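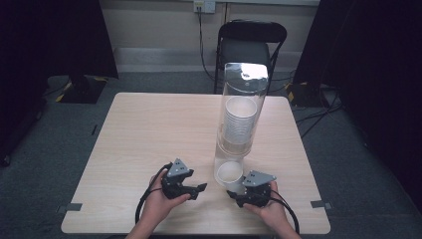

Preguntas frecuentes sobre compra y presupuesto de puestos de captura con pinzas de mano

Esta página reúne las dudas que más nos llegan a Wivach de equipos que preparan su primera compra. Cubre el puesto completo: pinzas, cableado, mobiliario y material de tarea. Conviene presupuestarlo todo junto, porque la parte barata se olvida con facilidad. Una mesa clara, un cilindro acrílico transparente y una pila de vasos de papel blancos también son líneas del pedido, y los vasos hay que reponerlos. Los precios se indican en euros y sin impuestos.

Buscar en las preguntas Escriba una palabra clave Buscar

¿Cuánto cuesta un par de pinzas?

El par Amano sale por 800 euros con sus cables. El par Zolon cuesta 700, pero los cables se facturan aparte. Pida siempre la oferta con el cableado incluido y compare sobre ese total.

¿Puedo comprar una sola pinza?

Sí. Sirve para tareas de coger y dejar. Si su lista incluye tareas en las que una mano sujeta y la otra extrae, compre el par desde el principio. Dos unidades sueltas de lotes distintos dan más trabajo de calibración.

¿Qué mesa necesito?

Una mesa estable, de superficie lisa y sin brillo fuerte. No hace falta mobiliario técnico. Marque en el suelo la posición de las patas con cinta, para poder devolver la mesa a su sitio después de limpiar. Deje paso libre alrededor del operador.

¿Qué desgaste debo prever?

El de las almohadillas de los dedos, sobre todo. El cuerpo y las articulaciones duran bastante más. Incluya un juego de repuesto por cada pinza en el primer pedido y revise los bordes al empezar cada turno. La revisión se hace con los dedos abiertos y buena luz.

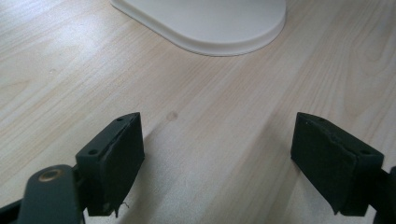

Dedos abiertos sobre la mesa. La almohadilla derecha parece deshilachada en el borde inferior.

¿Cuándo se cambia una almohadilla?

Cuando el borde se levanta o el objeto resbala. Un hilo suelto se recorta y se anota. Cambie siempre las dos almohadillas de la misma pinza, aunque solo una esté gastada.

¿Cuántos puestos conviene pedir?

Empiece por uno. Nabila Wibisono, de planificación, recomienda no pasar de 4 puestos por sala: a partir de ahí los cables y el ruido complican el trabajo. Si ya sabe que va a ampliar, indíquelo en la solicitud y reservaremos unidades del mismo lote.

¿Cuál es el plazo de entrega?

22 días laborables desde la confirmación del pedido. Los pedidos confirmados en diciembre se sirven a partir de enero. Las almohadillas están en almacén y salen antes.

¿Qué gastos quedan fuera de la oferta?

Las cortinas, los soportes, la cinta de señalización y los consumibles de cada tarea. Tampoco entra el almacenamiento de datos. La formación inicial sí está incluida cuando se contrata la instalación con Bullen.

¿Se puede alquilar antes de comprar?

Sí, por meses completos. La mitad de lo pagado se descuenta si después compra el mismo modelo. El desgaste normal de las almohadillas no se cobra; los golpes en el cuerpo y los cables cortados, sí.

¿A quién envío la solicitud?

Los presupuestos los prepara Rohani Menon. Para repuestos y alquiler, escriba a Sutrisno Tuhumury. Indique el número de puestos, la lista de tareas y las medidas de la sala.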